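October 13, 2019
Gripper comparison, pink cloth pickup, sofa area

Jarer jaws on the left arm, Juhl jaws on the right. Same white housings on both, so the only differences are the fingers and the force setting. Controller is the Drovdale unit, loop at 500 Hz. Head camera left on auto exposure.

Checked the cable slack at both wrists before starting. Right one still makes a big loop on the inside. Want a clip there before we try any crossing moves. 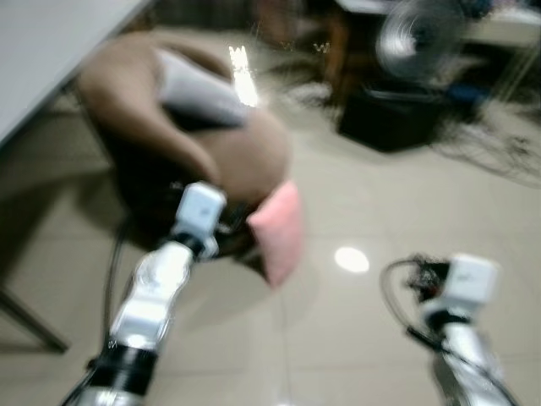 Kenneth Imrie asked whether the blur in the head camera stream is bad enough to throw off the grasp point, and said he would fix the exposure before touching anything on the fingers. Fair. The log shows auto exposure sitting at 22 ms for most of the session, far too long with the head moving. I'll lock it lower and put up with the noise.

Force notes so far. The Jarer jaws close slowly but hold thin fabric at the lowest setting. The Juhl jaws need two steps more, and then they bunch it up.

Left arm next to the sofa with the cloth, right arm out over open floor as the idle reference.

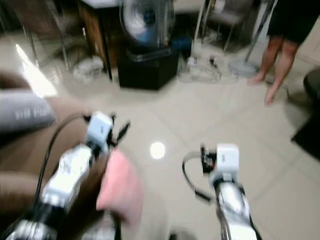 Wrist current on the idle side stayed flat, so the offset in last February's data was probably the old mount and I can stop correcting for it. Log 628 has both channels. The first part of it has a clock jump, skip that.

Tile glare is still a problem for the segmentation. The ceiling light gives a round white spot on the floor between the arms and the mask grabs it now and then. Cledcombe's polarizing filter might help if it fits the lens ring. Haven't measured the ring.

Left arm by the sofa again, nothing changed on the fingers:

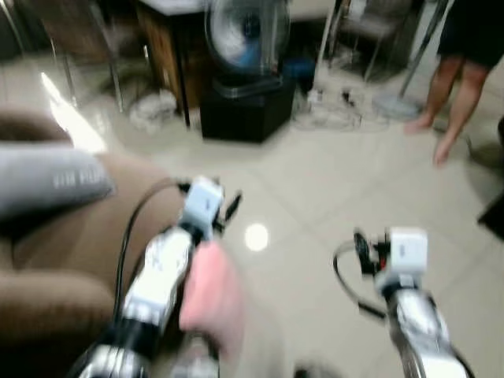

To do
- Lock exposure, repeat left arm run
- Clip for right wrist cable
- Swap jaws left to right and rerun, to rule out the arm itself
- Measure lens ring for the filter
- Send log 628 to Kenneth with the clock jump marked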